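Drurix arm kit, anyone built one yet?

Started by kseol_bench, 2018-08-31

kseol_bench wrote:
So I finally caved and ordered the Drurix kit (the one with the printed parts included, not the files-only version). Paid 469 plus shipping and it took two weeks to show up. I've had it running since Tuesday and figured I'd post some notes, because when I was shopping all I could find was the seller's own page.

Build was okay. The manual skips a step at the elbow and I had that servo in backwards the first time. Wire routing is pretty much left up to you, as you can tell from mine. Everything else went together in an evening and a half with my own screwdriver (the one in the box is junk, toss it).

I've been using paper cups as targets. Light, cheap, and I don't care if I crush a few! 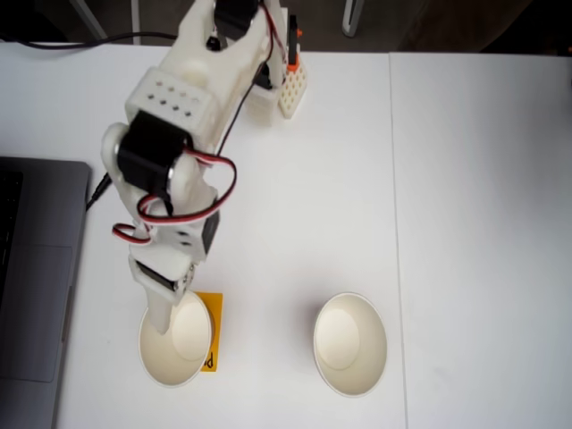
Finger down in the left cup, yellow card tucked under its side.

The software is where I'm less happy. The teach mode is fun, but playback drifts. After a long run of the same move the tip lands noticeably off from where I taught it. Is that just hobby servos being hobby servos?

grimshaw_v wrote:
Yes, that's hobby servos. Did you zero them before you put the horns on? There's a setup sketch buried in the download folder that sends everything to center. If you skip it you get a joint that's working near the end of its travel and it'll be lousy forever.

Also 469 is steep. I built an Isberg from files and spent less than half that, servos included.

kseol_bench wrote:
I did not know about the sketch. Great. That's my Saturday gone.

odden_fan wrote:
"Less than half" if you already own a printer and don't count the filament from the failed parts. I went that route too and reprinted the forearm so many times I lost my enthusiasm for the whole thing. For somebody who just wants an arm on the table, a kit is fair money.

grimshaw_v wrote:
I do count the filament, thanks. Your forearm failed because you printed it flat. I told you that in the other thread.

odden_fan wrote:
And I told you in the other thread I tried it upright!

Khrystyna K. wrote:
Can we not do the forearm again.

kseol_bench, what are you powering it from? I had the same drift on mine and a lot of it was the supply sagging when the shoulder and elbow moved together. Swapped in a beefier one and it got a lot better. Not perfect. My shoulder servo still buzzes when it holds a pose, and Drurix support took 2 emails to tell me that's normal.

kseol_bench wrote:
Just the brick that came with it. I'll dig around for something bigger. Mine buzzes too, glad I'm not the only one.

lharawira wrote:
I teach an after school group and I'm trying to decide between this and the Odden before September. Would you hand it to twelve year olds? I'm less bothered about accuracy, I need it to survive.

kseol_bench wrote:
Hmm. The printed parts feel solid, pretty chunky. I'd worry about the wires more, they loop out at the joints and a kid will absolutely catch one with a sleeve. Some spiral wrap would help. I'd get spare servos too.

grimshaw_v wrote:
Odden for kids, no question. Closed joints, and you can buy every part separately. The gripper's weak but who cares at that age.

odden_fan wrote:
First thing we've agreed on all year.

kseol_bench wrote:
Quick update, ran the centering sketch and redid the horns on the elbow and wrist. Way better. Still creeps a bit on long runs but it's finding the cup now. Haven't touched the power supply yet. If I were scoring it I'd say good hardware, bad manual, and wait for a sale.

Khrystyna K. wrote:
They did a sale last fall, fyi. Sign up for the mailing list and then mute it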